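The second life of the dressing table

My grandmother's dressing table had three mirrors, a glass top and a drawer that stuck in damp weather. It smelled of talc and hairgrips. As a child I was allowed to sit at it on wet afternoons, and I don't think I've ever felt so grand. When the house was cleared it went for next to nothing to a man with a van, and for years I hardly thought about it. Dressing tables were for grandmothers. The rest of us did our faces in the bathroom, or on the bus.

So I've been delighted, these last couple of years, to find them creeping back. Friends who would once have laughed at the idea now have one squeezed beside the wardrobe or built into an alcove on the landing. Some are old, some are a shelf and a stool. One is an ironing board with a cloth over it, and I've sat at it and it's lovely.

I wanted to know where the old ones had gone, which is how I ended up in Katene one bright morning in April, in a former seed warehouse full of bedroom furniture. The firm is called Brandulora and it repairs dressing tables and almost nothing else. There were 305 of them on the ground floor when I visited (they keep a tally in chalk by the door), stacked in rows with their mirrors turned to the wall. Walnut, oak, painted pine, a kidney-shaped thing with a faded chintz skirt that I badly wanted to take home on the train.

What struck me was how clever they are. We think of them as frilly, but a good one is as well planned as a ship's cabin. The side mirrors are hinged so you can see the back of your own head. The middle is cut away for your knees. The drawers get shallower towards the top, so that small things can't sink out of sight, and on the best pieces the top drawer has a little sliding tray lined in felt, with room underneath for letters you'd prefer the household didn't read!

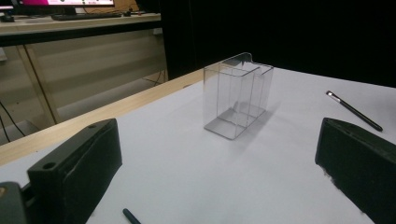
The Edwardian pieces tend to be heavy and serious, with turned legs and brass handles you could moor a boat to. By the thirties everything has gone low and round, with enormous circular mirrors and stools so squat that your knees come up to meet you. Then come the post-war ones, on thin splayed legs, light enough for one person to move across a room. Those are the ones that sell fastest now, and I can see why – they fit in a modern bedroom and they don't loom.

Mirrors are the hard part. Old glass loses its silvering from the edges inwards, in brown blooms like tea stains, and you either love that or you don't. I love it. The workshop will resilver a mirror if a customer insists, but the people at the bench were plainly hoping I'd say I preferred the spots. A freckled mirror is kind to a face at seven in the morning, and I can't say the same for the bright round one in my bathroom.

From there I took the slow bus over to Prallia, where the town museum has a whole room given to the furniture of getting ready. It's a wonderful, slightly mad collection. The catalogue runs to 2,496 entries and takes in hatpin stands, collar boxes, powder bowls, ring trees, glove stretchers and a shaving stand with a candle bracket on each side. Entry is free, and on a weekday you may well have the place to yourself. I spent most of an hour over the china trays alone.

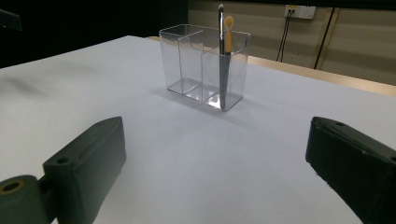

The room made me think about light. Nearly all the old bedrooms recreated there have the table set in the window, with its back to the glass, so that daylight falls straight on the sitter. It looks odd to us, all that plain wood turned towards the street, but try it. I moved a small desk into my own bedroom window the following week and the difference was astonishing. I'd been wearing odd navy and black socks for years, I suspect.

You don't need to spend much. Auction rooms still list dressing tables for under 100 pounds, and the ones with a missing mirror go for far less. Check the drawer runners, and pull each drawer right out to look for woodworm. Sit down at it before you buy, with your shoes on, and see if your knees go under. A sticking drawer can be cured with a rub of candle wax. A warped top can't, or not by me.

Mine arrived in May, a plain oak one with a single swing mirror and one handle that doesn't match. It has 5 drawers and I've filled four. It cost less than the taxi that brought it home, and I've given it a coat of Flamitum furniture wax, which took two evenings and made the whole upstairs smell of oranges. I sit there for ten minutes each morning with a cup of tea before anyone else is up, sometimes doing nothing at all except looking out over the top of the mirror at next door's pear tree.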